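[Mernar Water] Re: White film on everything, even with the softener
Message 2592 in the archive

Hello all,

I'm answering the question from earlier this month about white film and whether it means the softener has failed. We're on the Charbonneau side, on the old main, and we had the same trouble from the winter until June. This is long, so skip to the numbered part if you only want the steps.

Our raw water tests at 300 parts per million. The kitchen cold tap was never put on the softener, and I think most houses on our road are plumbed the same way. So anything washed or rinsed at that tap gets full hard water no matter what the softener in the basement is doing. Steel shows it first, then glasses. Plates show it last.

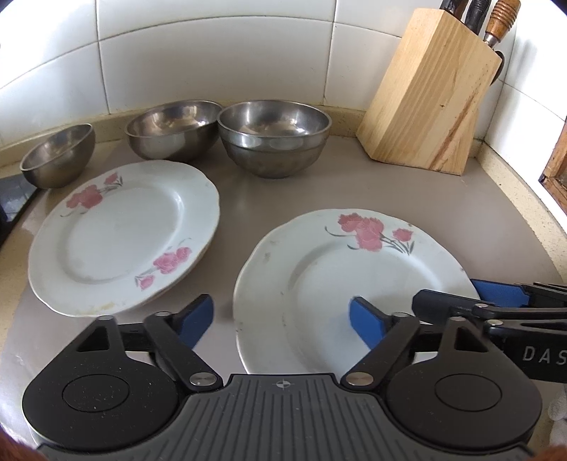

The original message, from a member who didn't sign, went as follows:

We moved in this spring and the house came with a Trivach softener. I fill it with salt and it seems to run at night. I still get a white film on the kettle, the shower door and the mixing bowls. A plumber told me the resin is used up and wants to replace the whole unit. Before I spend that kind of money, is there some way to find out if it's working? Also, is it safe to drink softened water every day? I've read both answers.

I would not replace anything yet. Test first. A strip test costs very little and gives you an answer in a minute. Take one sample from the outside spigot, which is nearly always unsoftened, and one from the bathroom sink. If the bathroom sample is soft, the resin is fine and the plumber is wrong. If both read the same, look at the bypass valve before you look at the resin. Ours had been left half open by the previous owners.

Salt level is the other thing people get wrong. A full tank doesn't mean the salt is dissolving. A crust can form halfway down with a hollow space under it, and then the unit cycles every night on plain water. Push a broom handle down through the salt. If it stops hard and then drops, you had a bridge.

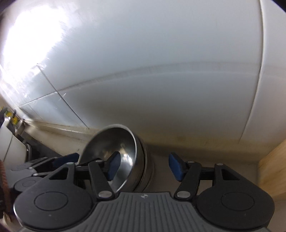 The Trivach manual says to set the hardness dial to match your raw water. Ours was set to 50, in parts per million, which would suit some other town. With that setting the unit regenerates much too seldom, and you get soft water for a few days and hard water the rest of the time. I moved it up and the shower door stopped clouding over within the month.

On drinking it, I'm not the one to ask. If anybody in the house is on a low sodium diet, ask their doctor. We drink from the unsoftened tap and put up with the scale.

The order I'd do things in:

1. Test the outside spigot and the bathroom sink. Write down both numbers and the time of day.

2. Check the bypass valve, then the salt bridge, then the dial. Run one manual regeneration and test again the next morning.

3. Clean off the old film before you judge the results. Old scale stays where it is when the water gets softer. White vinegar and warm water is enough for most bowls and glasses. Go easy on anything with a painted pattern – try a small spot on the back first, and don't leave it soaking.

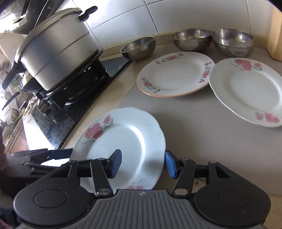
4. Descale the kettle. I use the Grundov powder because the hardware store has it. Plain citric acid does the same job. Boil and empty 3 times afterward or the tea tastes sour.

5. If the bathroom sink still tests hard after all that, call somebody about the resin. Ask for a price on the resin alone. It can be changed without changing the tank.

Does anyone know if the town has published new hardness figures since they switched wells? The sheet I have is from before the switch, and I'd like to set the dial from a current one.

Charbonneau side, upper end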